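Filed under: Lab Planning and Equipment

4.2 What to buy first, and what can wait

The best surprise of the planning year was how little of the money had to go into the arm itself. We had set aside most of the budget for it, and the quotes pushed us the other way. The Poltemus arm was the cheaper of the two on our list, and Tsion Habte's desk study showed that its reach covered everything we wanted to do at a kitchen counter. That freed a good share of the grant for grippers, mounts, spare cables and household objects, and those are the purchases that shape a manipulation project from one week to the next.

Objects deserve their own budget line (we can't say this strongly enough!). Mugs are a lovely test item: cheap, easy to replace, and different enough in handle and finish that a policy trained on one has real work to do on the next. We planned for 37 mugs and a yearly allowance of $300 for breakage and new designs. Plain ones and printed ones are bought together, and trays are on the same order. Figure 3 gives a sense of the work these purchases have to support, with mugs both upright and lying on their sides.

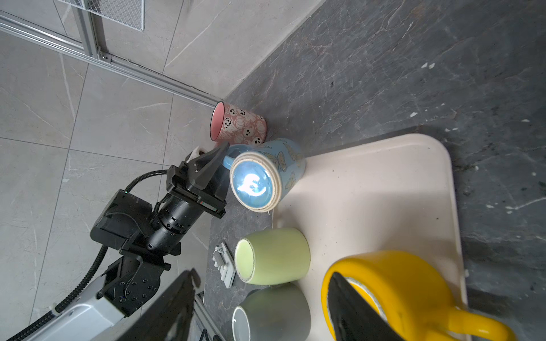 Figure 3. Gripper reaching toward an upright light blue mug on a tray; other mugs lie on their sides.

Lead times turned out to matter as much as price. Grippers from Gosta were quoted at 14 weeks, and Anel Hlongwane moved that order to the very front of the schedule, ahead of the arm. Framing and fasteners came from Partington with almost no wait, so the stand could be drawn, changed and drawn again while the longer orders were out. We loved having that slack. Two mounting ideas that looked fine on paper were dropped in November, before any metal had been cut for them.

For spares we used a simple rule: any part that touches an object, or bends when the arm moves, is bought twice. Fingers and cables fall under the rule; housings and rails don't. It added just over 20 percent to the hardware line. The Cultera service contract would have cost more and covered fewer of the parts we expected to wear out, and we left it for the second year, when there will be enough running hours to judge it properly.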